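Florin Lazăr
June 2022

Notes on fitting the J/psi line shape

I have spent most of the spring on a problem that looks small on paper: the width of the reconstructed J/psi peak in our dimuon test sample. The natural width of the state is far below anything our tracker can resolve, so what we see is detector resolution plus a radiative tail on the low side. A single Gaussian fits this badly. The usual remedy is a Crystal Ball function, with a Gaussian core and a power law below some threshold.

The trouble is that the two tail parameters are strongly correlated. If both float, the fit wanders, and the yield moves with it. In March I fixed the exponent from simulation and let only the threshold float. The fits settled, but the pulls still showed a shallow dip just above the peak.

Hinrichs suggested splitting the sample by muon direction. Central tracks are measured better than forward ones, and adding them together gives a core that is a sum of several widths. I split it into 3 regions and fitted each one alone. The dip is gone in the central region and much reduced in the other two.

Toy studies

To check for bias I wrote a small generator, Zanitz, that throws pseudo-experiments from the fitted shape and refits them. Each configuration gets 171 toys. I would like more, but every toy runs the full unbinned likelihood with the mass error as a second variable, and that is slow on the machines I have. 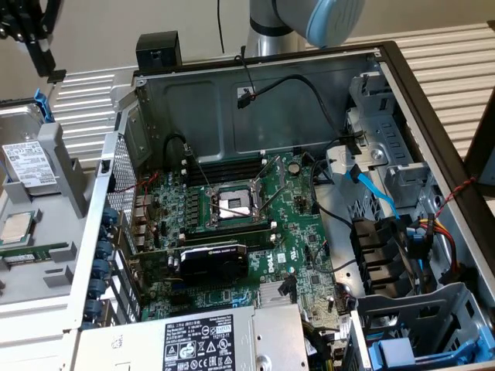 What the toys say

The mean pull on the yield is compatible with zero in all regions. The pull width is compatible with one in the central region and slightly larger in the forward one, so the quoted errors there are a little too small. My guess is that the per-candidate mass error is not described by the same distribution for signal and background. Ignoring that difference is a known way to get a biased result — the fit has to be told both shapes.

Of the forward toys, 114 converged on the first try. The rest needed a second pass with a smaller starting step. None were dropped. I mention it as failed fits are often left out of pull plots, and they tend to sit in the tails.

Still open: the background slope. I use an exponential over the full window. Relcombe prefers a second-order polynomial and gets a yield that differs from mine by less than the statistical error. I will run 50 toys generated with one model and fitted with the other before deciding on a systematic. The code is in the Sello repository, under the toys directory, with the seeds saved next to each output file.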